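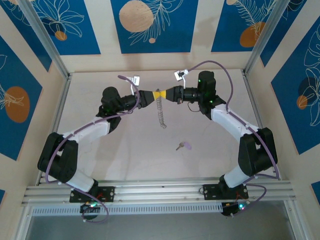
용수철 걸이 노트, 월요일 오후

노란 조각 밑에 금속 코일 스프링을 매다는 방식, 나는 아직 못 믿겠다. Eirini Pappas는 가운데가 잘록하니 걸기 좋다고 하는데, 걸기 좋은 것과 측정에 쓸 만한 것은 별개다. 양 끝을 잡아 띄워 두면 스프링 아래쪽이 살짝 틀어져 보인다. 감긴 모양 탓인지 걸린 자리 탓인지는 이것만 봐서는 모르겠음.

오늘 한 것
- Drakos 상자에서 나온 스프링으로 자유 길이 측정. 109 mm. 자를 대는 사람마다 끝점을 다르게 잡는다. 마지막 코일의 바깥쪽으로 통일하자고 했으나 지난주 기록은 누가 어떻게 쟀는지 적혀 있지 않다. 그 값은 안 쓴다.
- 추를 달아 늘어난 길이를 두 번 쟀는데 서로 안 맞음. 두 번으로 평균을 내자는 의견은 반대.
- 노란 조각은 손으로 누르면 조금 들어간다. 그렇다면 잡는 힘에 따라 스프링 높이도 달라질 텐데, Makov 쪽 정리 문서에는 이 얘기가 한 줄도 없다.

Charalambos Vlachopoulos는 약 1,000회 반복하면 오차가 묻힌다고 한다. 매번 같은 쪽으로 틀어지는 오차라면 1,000회를 해도 그대로 남는다. 표만 길어질 뿐이다.

바닥판이 밝아서 은색 스프링 윤곽이 잘 안 잡히는 것도 불만. 뒤에 어두운 종이를 세우자고 했더니 다들 괜찮다고만 한다. 끝 코일을 눈으로 읽어 본 사람이 그 말을 했으면 좋겠다.

다음에 할 것
- 스프링을 180도 돌려 걸고 아래쪽이 어느 방향으로 틀어지는지 비교
- 노란 조각 없이 고정 고리에 걸어서 같은 측정
- 어두운 배경지 (내가 가져옴)
- 추 무게 다시 달기. 봉투에 적힌 숫자는 믿지 말 것

돌려 걸어도 같은 방향이면 스프링이 아니라 거는 자리부터 의심할 것. Eirini한테는 아직 말 안 했음.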